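Culton Learning Supply — Table and Block Set Inspection
Location: Room 112
Date: June 18, 2020
Checked by: Divya Kamath
Reviewed by: Tharun Annamalai

Mark each item OK, WATCH or FIX. Any item marked FIX needs a comment and the name of the person taking it on.

SECTION 1. TABLE

1.1 Top is level and does not rock when leaned on. OK
Comment: Leg at the back left was adjusted in April and has held.

1.2 Edges and corners free of chips and splinters. OK

1.3 Top is clean. WATCH
Comment: Wiped with the Lobo cleaner and a soft cloth. Most pencil marks came off. The drawn outline was left alone on purpose, so go around it when wiping.

1.4 Outline can still be read from a standing position. OK
Comment: Lines are drawn by hand and a little uneven. Good enough for placing blocks. If it has to be redrawn, use a ruler and a fine black marker, and let the ink dry before putting anything back on the table. 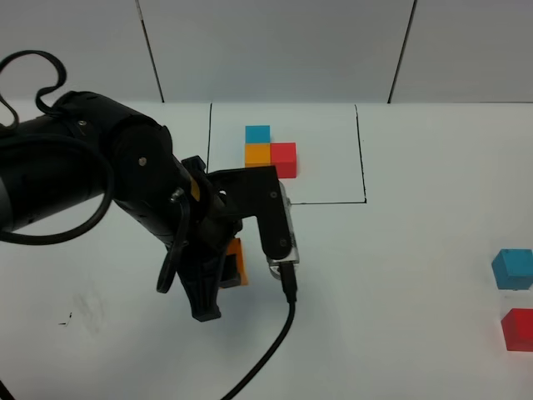 1.5 Floor under and beside the table is clear. OK
Comment: One empty Momex carton was next to the rear leg. Moved to recycling.

1.6 Cords near the table kept out of the walkway. OK
Comment: Walkway side was checked on foot, both directions. Please keep it that way when bags are put down.

SECTION 2. BLOCKS

2.1 No cracks or loose pieces. OK
Comment: Each block was turned over and all faces checked under the desk lamp. Divya did these by hand without gloves so that any rough spot could be felt.

2.2 Corners and edges safe to handle. OK
Comment: Nothing sharp on any color. One blue block from the spare box has a dent on one corner. It can stay in use.

2.3 Color does not rub off. OK
Comment: Rubbed with a damp white cloth for 40 seconds, red first. Cloth stayed clean.

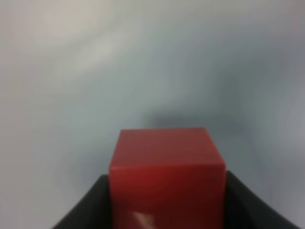

2.4 Spare box labeled and closed. FIX
Comment: Lid is split along one side and will not stay shut. Tharun to replace it with a Grolau box from the supply shelf — the small size is enough. Move the label over as well.

2.5 Blocks not in use are kept off the floor. OK

SECTION 3. LAYOUT

3.1 Blocks set out inside the marked area. OK

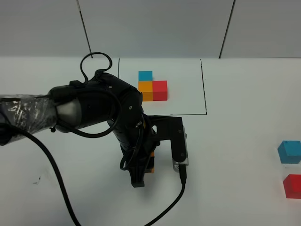

Layout is checked with the blocks in place, and nothing is moved for the check. Look for blocks over the line first, then for anything left in the area that does not belong there. The red block is beside the orange one, with the blue one making up the L, and all three are inside the thin black outline. That is fine as it stands. Put them back the same way after cleaning if work is still going on.

3.2 Lighting over the table is even enough to see small items. WATCH
Comment: Overhead light is acceptable, but the middle of the table is a bit dull. Try a second lamp before the next check.

3.3 No small debris on the surface. WATCH
Comment: One tiny dark mark noted, could be a scrap or could be pen. Try lifting it with tape first. If it stays, use the cloth.
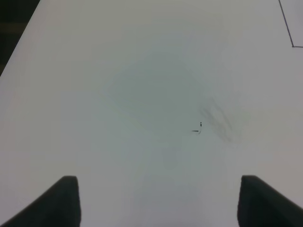
Item 3.3. Tiny dark mark on the tabletop, right of center.

SECTION 4. FOLLOW-UP

Box lid (2.4): Tharun Annamalai
Second lamp (3.2): Divya Kamath
Mark on surface (3.3): Divya Kamath

Keep the signed copy in folder 11 in the Room 112 cabinet.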